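Slide 4: the tea break

Say good morning again, slowly, and let the folks at the back find their chairs. Then tell the Hutier story, the one where the whole office moved floors and what people missed most was the old kitchen (pause, they usually laugh).

Main point: most of the good talk at work happens while the kettle is on, so please, please don't schedule over it! Mention that Ellance gave everybody two short breaks and left them alone.

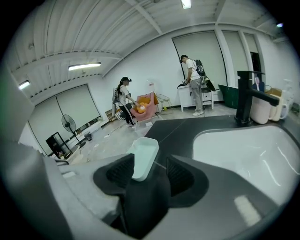
Ask who has had a useful chat before 10 this morning. Take a few hands, thank them warmly, then on to slide 5 and the lunch question.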